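Stitwood – Stellenangebote – Technik und Einkauf

Investitionsplaner/in Automatisierung (m/w/d)
Vollzeit, unbefristet, Standort Lostdale
Eintritt: Januar oder nach Absprache

Stitwood fertigt und prüft Baugruppen für kleine Antriebe und Steuerungen. Am Standort Lostdale stellen wir Teile der Vormontage auf Roboterarbeitsplätze um. Die ersten Stationen laufen im Versuchsbetrieb, über die weiteren muss im kommenden Haushaltsjahr entschieden werden. Dafür suchen wir eine Person, die den Bedarf erhebt, Angebote einholt und das Budget führt.

Die Stelle ist neu und gehört zum Einkauf, nicht zur Entwicklung. Sie arbeiten aber täglich mit der Entwicklung zusammen und sollten sich in einer Werkhalle wohlfühlen. Zum Team gehören derzeit elf Personen.

Ihre Aufgaben

Sie erstellen den Investitionsplan für die Roboterarbeitsplätze und schreiben ihn quartalsweise fort. Dazu gehören Arme, Greifer, Steuerungen, Tische, Behälter, Schutzeinrichtungen und Ersatzteile.
Sie schreiben Lastenhefte gemeinsam mit den Stationsverantwortlichen und holen Vergleichsangebote ein.
Sie rechnen Kauf, Miete und Leasing gegeneinander, einschließlich Wartung, Schulung und Stillstand.
Sie verhandeln mit unseren bisherigen Lieferanten Woro (Greiftechnik) und Cloutier (Arbeitstische und Fördertechnik) und bauen mindestens eine weitere Bezugsquelle auf.
Sie begleiten Abnahmen vor Ort und geben Rechnungen erst nach unterschriebenem Protokoll frei.
Sie pflegen die Anlagenliste und melden Abgänge an die Buchhaltung.

Ihr Profil

Abgeschlossene kaufmännische oder technische Ausbildung, alternativ ein Studium im Wirtschaftsingenieurwesen oder in einem verwandten Fach.
Mindestens zwei Jahre Erfahrung im Einkauf von Maschinen, Anlagen oder Messmitteln.
Sicherer Umgang mit Tabellenkalkulation. Kenntnisse in einem gängigen ERP-System sind hilfreich.
Sehr gutes Deutsch, Englisch für Verhandlungen und Datenblätter. Französisch ist von Vorteil – Cloutier schickt die Unterlagen nicht immer übersetzt.
Programmierkenntnisse werden nicht verlangt. Sie sollten aber ein Datenblatt lesen und nachfragen können, wenn Traglast und Reichweite nicht zur Station passen.

Zum Arbeitsgebiet

Wir planen zunächst mit Stationen, an denen zwei Arme an einem gemeinsamen Tisch arbeiten. Bearbeitet werden vor allem Kleinteile: runde Leiterplatten, kurze Leitungen mit Steckern, mehradrige Kabelsätze, kleine zylindrische Bauteile mit Anschlussdraht. Solche Teile sind leicht, aber biegsam, und genau daran scheitern manche Standardgreifer. In den bisherigen Budgets waren deshalb die Arme ausreichend angesetzt, das Zubehör dagegen zu knapp. Wechselbacken, Behälter, Einlagen und Beleuchtung tauchten oft erst als Nachtrag auf.

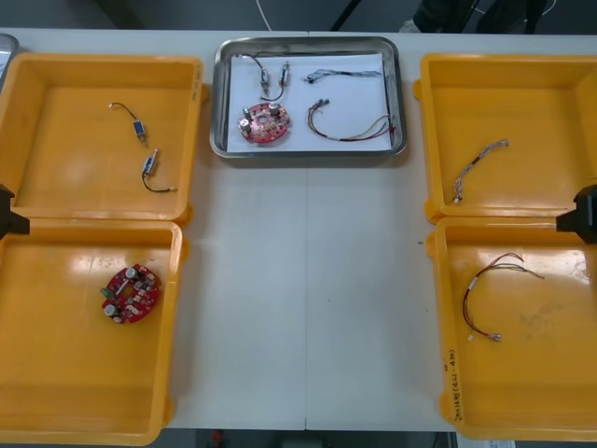 Für die nächste Ausbaustufe soll jede Position von Anfang an im Plan stehen, auch die kleinen. Für Behälter und Einlagen rechnen wir vorläufig mit etwa 700 Euro je Station. Ob dieser Ansatz reicht, prüfen Sie in den ersten Wochen zusammen mit der Fertigung. Einen Sicherheitszuschlag über alle Positionen hinweg möchten wir nicht mehr verwenden.

Wir bieten

Bezahlung nach Haustarif mit Einstufung entsprechend der Berufserfahrung.
Gleitzeit mit Kernzeit ab 9 Uhr. Mobiles Arbeiten ist nach der Einarbeitung an einzelnen Tagen möglich, zu Abnahmen und Lieferantengesprächen ist Anwesenheit nötig.
Eine Einarbeitung, bei der Sie zuerst an den Stationen mitlaufen und danach die laufenden Beschaffungen übernehmen.
Eigene Bestellfreigabe innerhalb des genehmigten Plans – darüber hinaus entscheidet die Standortleitung.
Fachschulungen bei den Herstellern, Reisezeit gilt als Arbeitszeit.

Bewerbung

Bitte senden Sie Lebenslauf und Zeugnisse als eine PDF-Datei über das Bewerbungsformular auf dieser Seite. Ein Anschreiben ist freiwillig. Wichtiger ist uns eine kurze Beschreibung einer Beschaffung, die Sie selbst betreut haben: Was wurde gebraucht, welche Angebote lagen vor, wie wich das Ergebnis vom Plan ab? Eine halbe Seite genügt, vertrauliche Preise lassen Sie bitte weg.

Das erste Gespräch findet per Video statt, das zweite in Lostdale mit Rundgang durch die Vormontage. Fahrtkosten für den zweiten Termin erstatten wir gegen Beleg.

Fachliche Fragen beantwortet Nathalie Leclerc, Leitung Einkauf Technik. Sie ist über die Zentrale am besten vormittags erreichbar. Bewerbungen von Menschen mit Schwerbehinderung werden bei gleicher Eignung bevorzugt berücksichtigt.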